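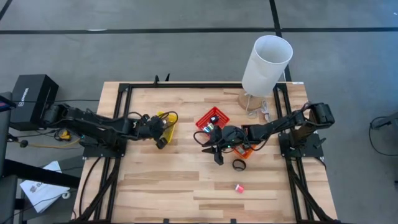 Skovbridge household exchange to move into former Skurkov building

August 15, 2021

The Skovbridge household exchange will leave its rented unit on Restrepo Lane next month and reopen in the old Skurkov shoe warehouse, two streets from the bus station. The district council approved the change of use at its last meeting before the summer break.

The exchange takes in tables, chairs, kitchenware, storage baskets, lamps and other household things that people no longer want, and passes them on for a small charge. It has been on Restrepo Lane for 11 years. The lease there ends in the autumn and the owner plans to turn the unit into two flats.

The new site has 1270 square metres of floor space on one level, which is more than twice what the exchange has now. Large furniture will go on display near the main doors. Smaller goods will have a room of their own at the back, and there will be a separate counter for electrical items, which have to be tested before they can be sold.

Access was the main concern raised during the planning process. The present unit has three steps at the front and a goods lift that has been out of service since June. The Skurkov building has a level entrance from the car park and a loading door at the side, so vans will not have to stop in the road as they do now.

Residents of the houses behind the warehouse asked the council to limit deliveries. Under the conditions attached to the approval, vans may load and unload only between 8 am and 6 pm on weekdays and until 1 pm on Saturdays. No deliveries will be allowed on Sundays or public holidays. The side door must be kept shut when it is not in use.

The car park has 25 spaces, two of them reserved for disabled drivers. A further four will be marked out for people dropping off goods, with a limit of 20 minutes. Cycle stands will be put up by the entrance.

The repair evenings now held upstairs on Restrepo Lane will carry on at the new address. They were stopped last year and came back this summer with places by booking only. Chairs with loose joints, lamps and small kitchen appliances are the items most often brought in. Booking will stay in place at least until the end of the year.

Prices will not change with the move. Most kitchen goods cost less than a pound, and a dining table is usually priced between £15 and £40. Tenants on the district's furniture support scheme will still be able to choose items free of charge with a letter from the housing office. The scheme helped 58 households in the last financial year.

Work on the building has started. The roof over the back room has been patched and new lighting is being fitted by Sakia, a local electrical firm. The old shelving has been taken out, apart from one run along the north wall which will be used for books. The heating will be looked at later, and the council has said the exchange may need to close for a few days in the winter while a new boiler goes in.

The unit on Restrepo Lane will stop taking donations one week before it closes. Until then people are asked not to bring in wardrobes, sofas or anything else that needs two people to lift. Mattresses, cots and child car seats are not accepted at either address. Goods should not be left outside the Skurkov building before it opens, as there is no one there to bring them in.

Opening hours at the new site will be 10 am to 5 pm, Tuesday to Saturday. The telephone number stays the same. The opening day will be put up on the council's website and in the window on Restrepo Lane once the fire safety check has been passed.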